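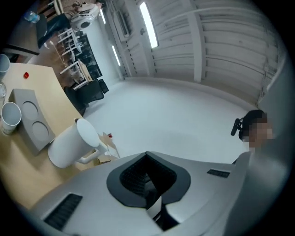

I bought the Edine pitcher for a work table where drinks get poured all day, and I have used it through most of August. It replaced a glass one that was too heavy when full. The Edine is a plain white cylinder with a rounded top and a white handle that sticks out to one side, and it stands near the front of the light wood table with the paper cups over at the left. The gray molded tray on the same table has two round recesses, one behind the other, both free at the moment. The tray came from Tindosura and was a separate purchase. More on that further down.

Size and weight

The pitcher weighs 269 grams empty on my kitchen scale. I filled it to the point where I would still want to carry it across a room and weighed it again, and it came to 1,366 grams. That is a comfortable load for one hand. The glass pitcher was close to that with nothing in it.

The footprint is small. It takes up little more room than a couple of paper cups, so it can stay out on the table all day. I also keep it in the refrigerator door overnight, where it fits on the bottom shelf with the handle turned in.

Pouring

Pouring is good at full and half full. The water comes out in one stream and stops when you tip it back. Below that you have to tilt it a long way, and the last bit tends to run down the outside. I keep a folded napkin under it late in the day. Hamisi Mushi, who has the desk next to mine, pours slower than I do and gets no drips at all, so some of this is technique.

The handle has room for four of my fingers. It has smooth edges and doesn't dig in. With wet hands it is slippery, and I would have liked some texture on the inside of the grip.

Cleaning

I wash it by hand with a bottle brush. The inside is straight up and down with no ridge at the bottom. The rounded top is harder, as the underside of the curve collects a film if you only rinse. Once a week I soak it with baking soda and warm water for 18 minutes while I do something else. Tea left a faint tan mark the first time and the soda took it off. A white pitcher will show this sort of thing, so buy a darker color if you plan to use it for tea or coffee.

At the desk

Most of my use is on a light wooden desk shared with paperwork, and I wanted to know if it would get in the way.

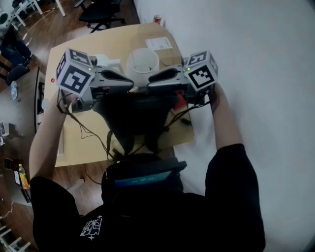
A desk in use, with printed paper and flattened cardboard toward the back and a red soda can by the wall.

It doesn't take much space from anything else. Reaching over and past things on a busy desk is where tall glassware gets knocked, and I have bumped the Edine with my elbow twice. It slid a little both times and stayed up. The base is flat with no rubber ring. Zostitz sells a similar one with a ring, and Cadi Gethin has that model at home. Hers stays put better on a smooth surface, but the ring has to be pulled off and washed separately.

The tray

The Tindosura tray holds two cups and keeps them from sliding. Paper cups sit in it loosely. A heavier mug may or may not fit, so measure first. It wipes clean with a damp cloth. I would not pay full price for it again, but I do use it.

Price and where to buy

I paid $22 for the pitcher at Bakilana, with pickup at the store. The tray was extra. There is a lid sold separately for the pitcher that I did not buy.

Good: light, small base, easy to reach into with a brush.
Not so good: drips when nearly empty, slippery handle when wet, shows tea stains.

Four out of five. I have ordered a second one for the kitchen.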